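Plindlow Opens Shared Lunch Room for Small Offices in Umamden

UMAMDEN, Sep 21, 2018 – Plindlow, a supplier of furniture and tableware for workplaces, has opened a shared lunch corner on the second floor of the Trajkovski building. The corner is free to use for the 15 small companies that rent desks there.

The main piece is the Vulow, a large round table in white with a smooth, glossy top. Translucent plates, forks and knives are provided, together with white cups and saucers. 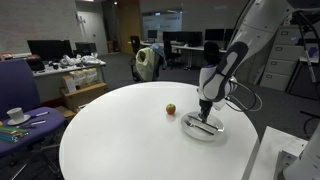
Tenants had asked for such a place since February. "Many people were eating beside their keyboard, and they told us that they do not like it," said Doina Dumitrescu, workplace manager at Plindlow. "We wanted a table where you can put a plate and an apple and sit for a while with your colleagues."

The corner is open during all office hours. Users are asked to carry their dishes back to the kitchen after the meal and to wipe the table. Plindlow plans to open 2 more lunch corners in Umamden next year.

Companies interested in the Vulow table can write to the Plindlow sales office.

Last updated: Sep 21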